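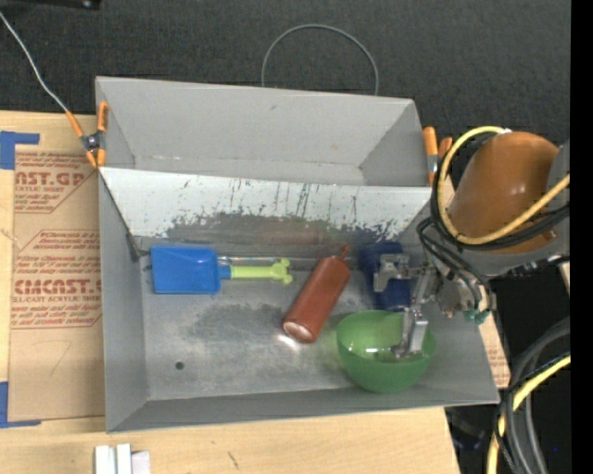 Gripper over the front compartment of a divided sheet-metal bin, with bowl, squeeze bottle and toy shovel.

Omonton Divided Picking Bin
Supplied by Suketeck
Safety and service notice, updated 2nd October

The Omonton is a two-compartment metal bin for robot picking cells. It has a sloping central divider and is intended for mixed household items of up to 200 mm in length. It may be secured to a bench with brackets or held at each end by spring clamps.

Fault identified
Owners of bins supplied before May are advised of a fault affecting picks made close to the divider. When a finger of the gripper presses against the sloping panel, the arm may continue to push for a short time before the force limit stops it. In testing at our Bekow workshop, 3,861 picks were carried out and 6 ended in this way. In two of those cases the bin moved on the bench and a clamp came loose. No injury has been reported.

The cause was found to be an incorrect divider angle in the cell file supplied with the bin. The arm therefore treats the foot of the panel as open floor.

Action required
Stop automatic picking until the corrected cell file has been installed. Limit arm speed to 80 mm per second during the first trial run. Check both clamps before each session and replace any that can be turned by hand. Cables at the wrist should be given enough slack to clear the rim of the bin at full reach. Do not place hands in either compartment while the arm is powered, including after a force stop.

Scratches and worn patches on the divider do not affect its strength. A bent divider should be returned.

Parts and returns
The corrected cell file and a replacement clamp set are supplied free of charge to registered owners. Bins fitted with the Jacobs mounting plate require the file only. Requests should be made through the Suketeck service desk, quoting the order number.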